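Fatell Pleston 2
Task planning and arm coordination software for two-arm tabletop cells

Updated Jul 31, 2024

Pleston sits between your perception stack and your arm drivers and decides which arm goes where, and when. It is a scheduler with opinions. You can override most of them.

Each arm gets its own queue. The workspace is split into claim zones, and a gripper has to hold a claim before it comes down. If both arms want the same carrot, one gets it and the other is given something else to do.

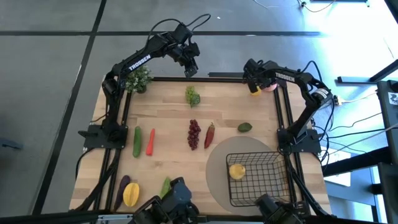

Two arms, one table, mixed produce.

What's in the box (there is no box)
– Planner core with claim zones
– Scene editor for static items such as mats, bins and plants
– Log viewer with replay, searchable by arm
– Driver bridge, configured in one text file that Urmila Awasthi has kept under 20 lines by sheer stubbornness

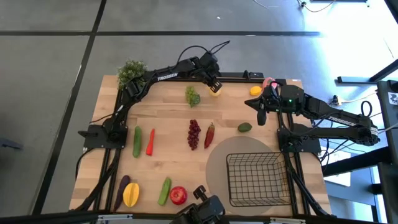
Left gripper over a small yellow fruit, wire basket empty.
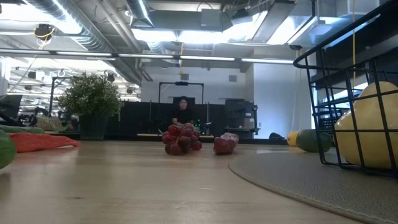
Pleston's occlusion handling is new in this release and was written by Ramesh Jaiswal, who has strong feelings about wire baskets. An open grid gives a depth camera just enough to be confidently wrong. With a yellow fruit sitting behind black wires and a dark green one partly hidden by the same basket, the tracker now keeps both as separate items with their own confidence scores, and the planner asks for a second view before it commits.

Licensing
Single cell: $529 per year
Site license: $1891 per year

The Lisdale simulator plug-in ships in September and is sold separately. Sorry.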